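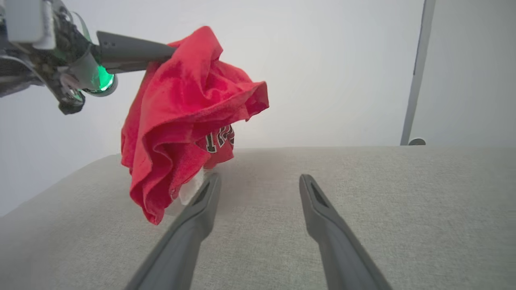
Red T-shirt, lettering among the folds, hanging just above the gray upholstery. Laundry thread follows.

1/ I have been folding T-shirts off the couch since March. The couch is a bad surface for it. This is a list of what I changed and what I measured.

2/ Baseline: one dryer load dumped on the cushions, 17 shirts, no sorting. Time from first shirt to last: 26 minutes. That includes turning sleeves right side out, which I had been leaving until folding time. Don't.

3/ The problem with upholstery is give. Press a crease into a cushion and the cushion moves with it. A table pushes back. If the couch is all you have, lay a board across two cushions. Mine is a shelf from a Cuvora bookcase that lost its other shelves in a move.

4/ Picking up. A crumpled shirt lifted from the middle hangs as a bundle and tells you very little about where the hem is. Let it hang, look for the lowest corner, take hold of that, and let go of the first grip. Repeat once. You will usually be holding an edge.

5/ Two corners of the same edge is the goal. Shoulder seams are best, hem is second. A sleeve cuff looks like a hem in a bundle and will cost you another regrip.

6/ Printed shirts are easier than plain ones. The print marks the front, so even a few bits of lettering showing between the folds tell you which panel you have. On plain shirts, find the neck label.

7/ Print goes inside the fold if the ink is thick. Thick ink stacked face to face in a warm closet sticks to itself. I lost the front of a Rainer 5K shirt that way. Put a sheet of tissue between them if you store them longer than a season.

8/ Fold: face down, sides to the center, sleeves back over, then bottom to top in 3 passes. Finished width matches the drawer divider. My dividers are Fistitz, the narrow size, and the shirts stand on edge without leaning.

9/ Reds. Saturated red cotton gets its own load for the first few washes, cold, inside out. After that I run it with the darks. I have not had transfer onto anything gray, but I also do not leave damp red cotton sitting on the couch.

10/ Second timing, same 17 shirts, sleeves fixed before the wash, board on the cushions: 11 minutes less. Most of that came from the sleeves. The board mainly improved how flat the stack was.

11/ Someone asked about folding boards, the hinged plastic kind. I tried the Ilora one. It makes very even rectangles. It does nothing for the untangling step, and that was where my time was going. Returned it.

12/ Next up is fitted sheets. I have one method that works on a queen and fails on a twin, and I want another couple of loads before I post it.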